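Subject: Re: [Trenus-list] Air fryer tripping the kitchen breaker

The breaker on my counter circuit went again Thursday, with the air fryer and the microwave both running. I've since moved the kettle to the other wall – no trips yet. Two from my kitchen:
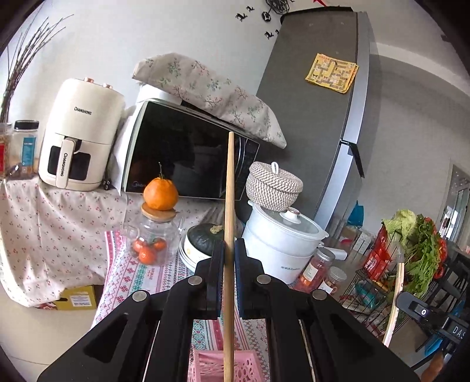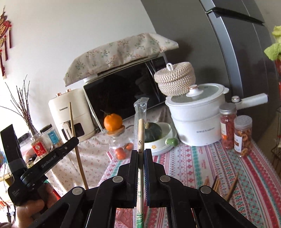
On Thursday the Yatsenko account wrote:
> Check what else is on that circuit before you buy a new breaker. Mine ran the fridge too, and I only found out by switching things off one at a time. It took 9 minutes.

I'll try that this weekend. Does anyone know if the Loledent 31 panel takes standard breakers?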